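社区茶饮与邻里交流项目 九月进展报告
致：Gandora 基金会项目部
报告人：Joscha Brandes

各位同事：

我在这里报告项目从春天到九月的进展。中文不是我的母语，报告由我自己写，如果有的句子不够自然，请你们原谅，有不清楚的地方可以写信问我。

一、项目目的

项目的目的和申请书里写的一样：让住在 Rallis 小区的老年居民和新搬来的家庭有一个固定的时间坐在一起喝茶、谈话，同时把老居民关于喝茶习惯的记忆记录下来。我们不教正式的茶艺，也不卖茶。参加的人不用报名，也不用付钱。

二、已经完成的工作

到目前为止，我们举行了42次茶会，每次从下午三点开始，一般到五点结束。夏天最热的时候，我们把时间改到上午九点半，来的人反而比下午多。有几位居民建议以后夏天都这样安排，我同意这个建议。

口述记录方面，我们收到127段录音。最短的不到两分钟，最长的一段超过一个小时，讲的是过去在单位食堂打开水的事情。录音的内容比我原来想的要宽。我本来准备的问题都和茶叶有关，可是多数人更愿意讲水：水从哪里来，谁去打水，暖水瓶放在什么地方，冬天的早上谁第一个起床烧水。所以从第二个阶段开始，我修改了提问的提纲，把“水和炉子”作为单独的一部分。

整理文字的工作比较慢。方言是主要的困难。有些词我听不懂，年轻的志愿者也听不懂，我们只能回去再问讲话的人。有时候同一个词，两位老人给的解释不一样，我们就把两种解释都写上。

三、小册子

小册子的书名暂时叫《一壶水》，由 Prunent 工作室负责排版。现在有五章的初稿：打水、烧水、泡茶、待客、剩下的茶怎么用。“烧水”这一章最长，因为居民们讲了煤炉、煤气灶和现在的平面灶台，每一种都有自己的麻烦。一位奶奶说，她搬进新房子以后很久不习惯没有火苗的灶，看不见火，心里不知道水到了什么程度。这段话我们准备放在这一章的开头。

灶台与水壶
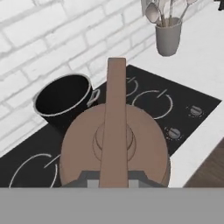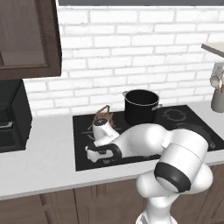 “待客”这一章还缺少材料。新搬来的家庭说得比较少，他们来茶会主要是听。我请其中两个家庭写一写自己家乡招待客人的方法，他们答应在下个月交给我。如果文章来得太晚，这一章会先用已有的录音，以后重印的时候再补充。

Prunent 工作室对字号提出了意见。他们觉得大字号会让页数增加，印刷费用也会增加。我坚持使用大字号，读者里有很多老年人，字小了他们不会看。最后的办法是减少每页的留白，并且把两篇附录放到网上。

四、经费使用

本阶段一共支出3870元，主要用于茶叶、一次性用品以外的杯具、录音设备的电池和打印材料。活动室由小区免费提供，没有租金。小册子的排版费还没有支付，要等 Prunent 工作室交出第二稿以后再付，所以不包括在上面的数字里。单据已经按照日期整理好，和这份报告一起寄出。

有一项支出和预算不同：原来计划买一套新的茶具，后来居民从家里带来了杯子，我们只补买了不够的部分。省下的钱我希望转到文字整理这一项，请你们批准。

五、遇到的问题

第一是授权。开始的时候我只请讲话的人口头同意，后来有一位居民的儿子打电话来，问录音会放在哪里，谁可以听。他的问题很合理。现在每位讲话的人都签一张简单的同意书，以前的录音也在补签。还没有补到签字的录音，我们不会使用。

第二是录音的保存。我们使用 Zistico 系统存放文件，系统本身可以用，但是文件的名字很乱，同一个人有时用全名，有时用称呼，比如“三楼王阿姨”。我们定了统一的规则，旧文件正在一个一个改名。这个工作没有意思，但是必须做。

第三是安静的问题。活动室隔壁下午有合唱排练，有些录音的背景里可以听到歌声。我们和合唱队商量过，他们愿意晚半个小时开始。比较长的访谈，我现在改到居民家里做。

六、下一步计划

下一个阶段有3件事要做：完成全部同意书的补签；把“待客”一章写完，交给工作室排第二稿；在小区里办一次小的朗读会，请几位讲述人自己读自己的段落。朗读会的地点还没有确定，活动室坐不下很多人，院子里又要看天气。

茶会会继续，冬天的时间恢复到下午三点。

关于第二笔款项，合同上写的是收到本报告以后拨付。如果你们需要先看小册子的初稿，请告诉我，我可以先寄前三章的打印稿。后面两章改动还很多，我希望晚一点再给你们看。

谢谢你们的支持和耐心。

Joscha Brandes

附件：支出单据；同意书样本；访谈提纲（修改后）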